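Zivanine Beach Log

README for the booking and session data, February release

What this is

Every session run off the Zivanine jetty over one season, typed up from the clipboard that hangs inside the kit shed door. It covers guided kayak trips, stand-up paddleboard lessons, the snorkel boat, and the inflatable obstacle course that the brochure calls an aqua park and the staff call the mattress. There are 2172 rows, one per session.

If you want to know when families show up, how wind empties a schedule, or how many people will book a sunrise paddle and then sleep through it, you have come to the right folder. If you want GPS tracks, go elsewhere. We had a GPS watch. It is on the seabed near the second buoy and has stopped reporting.

Who made it

Areeba Rana ran the jetty desk and wrote most of the original sheets. Ebise Beyene typed them up and built the tables. Shuzhen Jiang checked the tide columns, found they were all an hour off after the clocks changed, and fixed them without being asked. Complaints about the activity codes go to Yanling Jin, who invented them and still defends them.

What is in the folder

sessions.csv is the main table. Activity code, start time, booked headcount, actual headcount, guide initials, outcome.

weather.csv has wind, cloud and sea state as judged by whoever was standing on the jetty. Sea state runs from "flat" to "no." We considered a proper scale and decided the people filling it in would not use it.

kit.csv tracks boards, paddles, masks, fins, buoyancy vests and rash shirts, out and in. The "in" column is always the shorter one.

remarks.txt holds 300 free-text notes, lightly cleaned. Names of guests are gone. The swearing is mostly gone.

codes.txt explains the activity codes. Read it first. K1 is a kayak with one seat, K2 is a kayak with two seats, and K3 is a paddleboard.

How it was collected

On paper, in pencil, by people with wet hands. The guide fills in a line before the group leaves and is supposed to finish it when they get back. In practice the second half of the line gets written at lunch, or at closing, or from memory the next morning, and you can tell which by the handwriting. We typed what we could read. Anything we could not read is blank, and we did not fill blanks with averages, so please don't write to ask for the averages.

Start times are local and rounded to whatever the guide felt like, usually the quarter hour. A 6:00 a.m. paddle left at 6:00 a.m. in the sense that someone was on the beach by then.

Vests and rash shirts have a column called wash_status, and it can be empty, "rinse," "machine" or "retired." A rinse is a bucket of fresh water. A machine wash and dry happens off site, and those garments drop out of the available count until the next line that mentions them. Small rash shirts have the worst gaps.
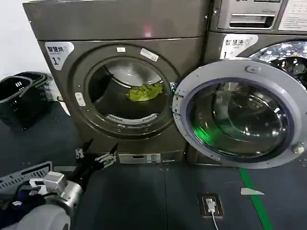

Dryer number one, door open.

Masks and fins never have a wash_status. They get the bucket and that's that.

Known problems

The obstacle course was shut for a stretch in the middle of the season with a slow leak. Those rows are missing, not zero. Pao-chu Tsai patched it twice and the remarks file records both attempts in some detail.

119 sessions have more people coming back than going out. Some are walk-ups who talked their way on at the last minute. Some are arithmetic. We marked them with an X in the flag column and left them alone.

Guide initials are not unique. There were two people with the initials AR in the early weeks, and one of them only did snorkel trips, so you can sort most of it out if you care to.

The outcome column says "ok," "cut short," "cancelled wind," "cancelled other" or "dolphins." That last one was never an approved value. It appears 28 times and we have kept it, as it seems to explain why those trips ran late.

Headcounts for the snorkel boat include the skipper until the day somebody noticed. After that they don't. The changeover is marked in remarks.txt, a few lines below the argument about it.

Other people's formats

Ebise wrote a small script, Citeck, that turns sessions.csv into one row per person. It runs, slowly. There is also an older export named Vetus, left in the archive subfolder for anyone who built something on it before we renamed the columns. Please move off it. The Xiong tide sheet is bundled as a separate file and joins on start time.

Using it

Do what you like with it, classroom use included. Say where it came from. Don't use it to plan a real trip. The wind on that stretch turns after lunch, and no amount of last season's pencil marks will tell you when.

Don't try to work out who the guests were, either. There isn't much to go on, and the one who stood up in the K2 has suffered enough.

Changes in this release

Tide columns corrected. Duplicate rows from the lost-and-found clipboard removed. The word "mattress" replaced with "course" in sessions.csv, though not in remarks.txt, where it would have ruined several of the better entries.

Still to do: kit.csv for the final two weeks, once we find the sheet.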